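Toy tidying: one big tub or several small boxes?

Forum: Home and Storage > Children's things
Page 1 of 1

ybataineh
Hello everybody. I am new in this part of the forum, before I was only reading. I have a question about storage for toys and I hope somebody has more patience for this subject than my husband.

We have two boys and a room of small size. Until now the toys were living in shoe boxes, and the shoe boxes are now in a bad state. In June I bought a tub from Callska, 74 litres according to the label. It is light blue-green plastic with rounded corners and a thick rim which is comfortable for the hands. I wanted to put everything inside and be finished. Now my sister tells me this is a mistake and that one big tub only hides the mess. I have not filled it yet and I could still exchange it for smaller ones.
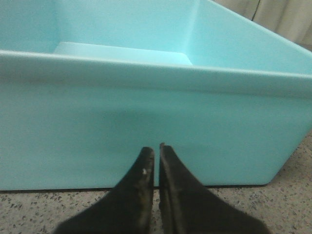 Virgilio Gatchalian
Your sister is right, I am sorry to say. We had one large tub for two years. The thing the child wants is always at the bottom, so the child turns the whole tub over. Every evening you pick up all the toys again, also those which were not played with. I changed to small boxes from Duvberg, one kind of toy in each box, and the evening tidying now takes five minutes.

rfarina
I do not agree with Virgilio. Small boxes are good if the parents do the sorting. My daughter is four and she does not sort. She throws. With one open tub she at least throws in the correct direction.

Virgilio Gatchalian
Rebecca, at four they can sort cars from blocks. You show them a few times, and you put a drawing on each box.

rfarina
I showed her many more times than a few. The drawings she has removed.

Paraskevi Ch.
May I suggest something between the two opinions? Keep the big tub for the big and soft things, and take only the small things out of it. For small cars a big tub is really bad, because they go down to the floor of it and there the paint gets scratched by everything heavier. I learned this with my own old cars, which I gave to my son too early.

ybataineh
Thank you, this is very useful. It is exactly the cars that worry me. The boys have a lot of them, and among them is a yellow one of the old round beetle shape, with a chrome bumper at the back and a thin white line along the side. It is the favourite of the older one. He would look for it in the tub every morning before school, I can already hear it.

Paraskevi Ch.
Then I would certainly not put this one in the tub. Give it a place of its own, on a shelf or on the window sill. A chrome bumper does not like to be at the bottom.

Ruba Karaki
I am a bit against the idea of special places for special toys. In our house it produced quarrels, as the brother wanted a special place also, and after this the cousin. All cars in one flat tray, one layer, no exceptions. The tray is from Melto and it goes under the bed. The children see all the cars at once and they do not dig.

rfarina
How high is the tray, Ruba? Under our bed there is not much space.

Ruba Karaki
I measured it now for you, it is 116 millimetres with the lid. Without the lid it is a little less, but then you have dust.

Virgilio Gatchalian
The flat tray is a small box, I only want to remark this :)

ybataineh
I have decided, I think. The tub stays, for the blocks, the balls and the soft animals. For the cars I will try a flat tray. I asked the older one what he thinks and he agreed, but under the condition that the yellow one is put in first and taken out last.
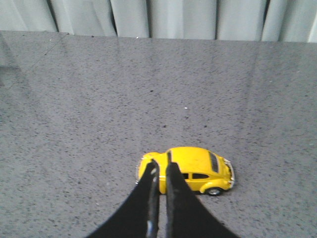
Summary of the advice (edited into the thread by ybataineh, for those who come later)

Big tub: good for large and light things and for children who throw. Do not fill it higher than the child can reach with the arm.

Small boxes: good for children who like sorting, or who have a parent like Virgilio.

Flat tray: good for cars. Measure under the bed before you buy, and take the lid into account.

Paraskevi Ch.
A good summary. I would add that the tub should be washed before the first use, ours from Chamoun had a strong smell of plastic. Warm water and a little soap, and then one night with the window open.

rfarina
And please write to us after a month how it goes. I still believe that the tray will be upside down.

Ruba Karaki
Ours was upside down only once – and this was the cousin.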